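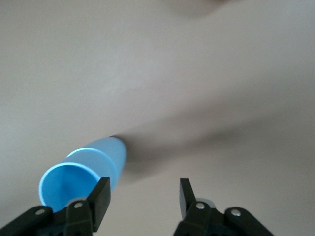 Kidus Tilahun听说我要买二手牵引车，头一句就劝我别只盯着里程表，要先趴到车底下去看大梁。他干这行比我久，我当时嘴上答应，心里还是惦记着那台Latton，漆面亮得能照见人，谁不心动啊！

先交代一下我的情况。我跑的是建材，瓷砖和水泥为主，一趟单程266公里，中间有一段长坡，重车下来全靠缓速器。原来那台车跟了我16年，驾驶室的座椅都坐出我的形状了，去年11月变速箱开始闹脾气，挂三挡要商量半天。修理厂报了个价，我听完就决定换车。

于是我去了Drurau的停车场。那地方比我想的大，光是牵引头就停了31台，后面还有一排自卸半挂和平板。我早上七点多到的，销售还在吃包子，挥挥手让我自己先转。这一点我挺喜欢，买车最怕身后跟着一个人不停地说话。

转了一圈，那台Latton我还是先爬上去了。内饰确实漂亮，方向盘套是新的，地板胶也是新的。我掀开胶垫一角，底下有锈，面积不大，但位置靠近踏板支架。再照Kidus说的钻到车底，大梁后段有一块漆的颜色比别处深，摸上去有焊疤。我问销售，他倒也坦白，说前任车主加固过鞍座位置。加固这事可大可小，我没再往下谈。

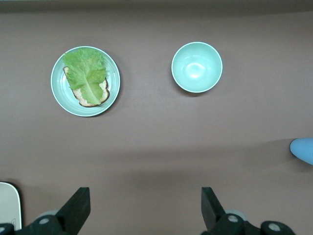 二手牵引车要不要坚持冷车启动试一次？要坚持，最好提前打电话让对方别热车，你到了先摸一下缸体再拧钥匙，听头半分钟的声音，看排气管冒什么颜色的烟。

我后来看中的是旁边一台Okis，外表普通得很，车门上还留着上一家车队的胶印。可是它一打就着，怠速稳，气压上得也快，熄火以后我蹲在旁边听了好一会儿，没听见漏气。保养本子是手写的，字丑，每次换机油滤芯都记着，连换过哪个大灯灯泡都写了。说实话我就是被那本子打动的（我老婆说我买的是本子，车是赠品）。

试车那天我要求挂上一台Tufa半挂，装了配重再上路。空车试牵引头意思不大，什么毛病都显不出来。重车爬坡的时候涡轮有一点啸叫，回来查了是进气管卡箍松了，师傅当场拧紧，再跑一趟就没了。刹车跑偏也试了，找一段平直的空路，手轻轻扶着方向，点两脚就知道。

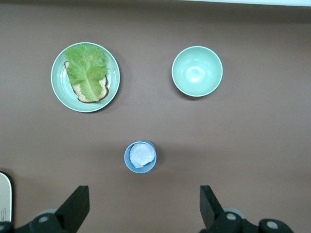 棕色的桌面

价钱磨了三个来回。对方最后让了一套后轮胎，我让了过户费，两边都有点不情愿，也就成交了。轮胎我自己看过生产周期，花纹深度拿尺子量的，四个点都量，别只量中间。

提车以后跑了快两个月，油耗比老车低，座椅还没坐习惯，腰有点酸。缓速器在那段长坡上表现不错，到坡底轮毂也不烫手。唯一让我烦的是右边后视镜加热不灵，雨天得停下来擦，配件订了，销售说下周到，我等着呢。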